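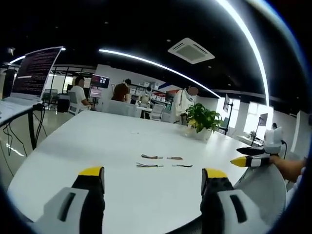 Cable recycling scheme extended at Plornanwood offices

Sunday, July 13, 2025

Tenants of the Plornanwood office building will be able to hand in unwanted electrical leads and wiring until the end of the year, the building's management company, Robichaud, has confirmed.

The scheme opened in April on a trial basis and was due to close this month. In that time 2,816 items were received from the 298 desks taking part, most of them short lengths of coloured wire, connector leads and chargers for equipment no longer in use. The original target was 500.

Leads may be left at the sorting table on the open-plan floor during office hours. Tenants are asked to group short wires into bundles and to lay them out by length, with any connectors left attached. Items in good order are offered first to other firms in the building. The remainder is collected by Himier, which separates the copper from the plastic covering at its Kallthorpe depot.

Batteries, lamps and mains extension blocks cannot be accepted and should be taken to the council site at Kallthorpe. Computers and monitors are covered by a separate arrangement, details of which are held at reception.

Robichaud said that the response had been greater than expected and that a second table would be provided on the ground floor before the autumn. Collections will move from monthly to fortnightly. There is no charge to tenants.

Firms wishing to hand in more than 4 boxes at one time should give reception two working days' notice.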